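Trurnel Wipe-Clean Table Cloth, Heavy

Home > Kitchen & Dining > Table Coverings > Wipe-Clean

In stock. Cut to order. Leaves us within 5 working days.

A table cloth has one job and most of them are bad at it. The cotton ones look lovely until somebody eats. The very cheap plastic ones smell like a paddling pool for a month and then crack along the fold, always the fold you can see from the door. The Trurnel sits between the two. It is a woven cotton backing with a smooth coating on top, heavy enough to hang properly and soft enough that you won't graze your knees on the corners.

We have sold it in one form or another since we had a market stall and a van that only started facing downhill. The backing has been changed once in that time, for the better. The price has been changed rather more often, and we are sorry about that.

Sizes

The roll is 134 cm wide, which suits most kitchen tables with a decent drop on each side. The standard ready-cut length is 214 cm. If your table is longer, shorter, round, or was built by a relative with strong views about angles, choose Cut to Length and type in what you need. Measure the table first and then add the overhang to both ends. People add it to one end. We get the emails.

Cut pieces can't be returned unless the fault is ours. Ready-cut ones can, provided they haven't been used for a children's party in the meantime.

What it puts up with

Tea, squash, gravy, poster paint, candle wax (let it go hard, then lift it off with a fingernail), wet glasses, wet dogs and most of what falls out of a packed lunch. It has been rubbed 2,000 times with a damp cloth on our test bench, and the surface came out of it better than the cloth did.

What it doesn't put up with

Hot pans. Use a trivet. Biro, newsprint and the cheaper sort of paper napkin can all leave ink behind, and hair dye is final. Turmeric deserves a paragraph to itself and shall have one.

Turmeric, and yellow things generally

Yellow is the colour we are asked about most. Curry, mustard and piccalilli will all leave their mark on a pale cloth if they are given an evening to settle in. Wipe at once with warm water and a drop of washing-up liquid. If you have missed your moment, make a paste of bicarbonate of soda, leave it on for ten minutes and wipe again. A sunny windowsill does a surprising amount of the rest. Please don't reach for bleach or a scouring pad — the stain will go, and so will the pattern. 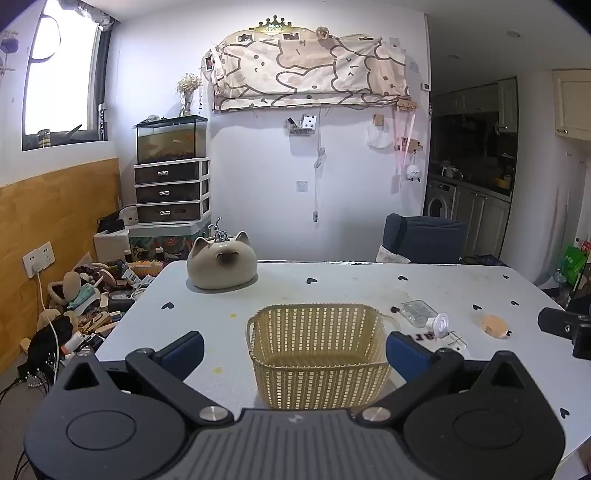
Small prints are kinder than big ones in this respect. A plain white cloth shows everything and forgives nothing, while a scatter of small shapes gives the eye something else to do. If you have toddlers, or a partner who carves at the table, buy a print.

Patterns

Elach: a narrow grey stripe, sober, popular with people who have just had the kitchen done.

Sakamoto: indigo waves on off-white. Our best seller, and the first to run out every November.

Flonov: large red poppies. You either want this or you very much don't.

Colours vary a little from batch to batch. If you need two lengths to match, order them together.

Looking after it

Wipe down with a soft cloth after meals. Don't machine wash it, whatever your mother-in-law's came through. Don't tumble dry it, and don't iron the coated side, because you will be left with a ruined cloth and a ruined iron. To get rid of creases when it arrives, lay it flat in a warm room overnight or run a hairdryer over it on low. Store it rolled. The cardboard tube it comes in is free and rather good, and worth keeping if you have the cupboard for it.

Delivery

Standard lengths go by post. Anything longer goes by courier, who will leave it behind the bins unless told otherwise. There is a box at the checkout for telling them otherwise.

Samples

We send up to three A5 samples free of charge. They make poor table cloths but decent mouse mats.

Add to basket | Order samples | Ask a question about this item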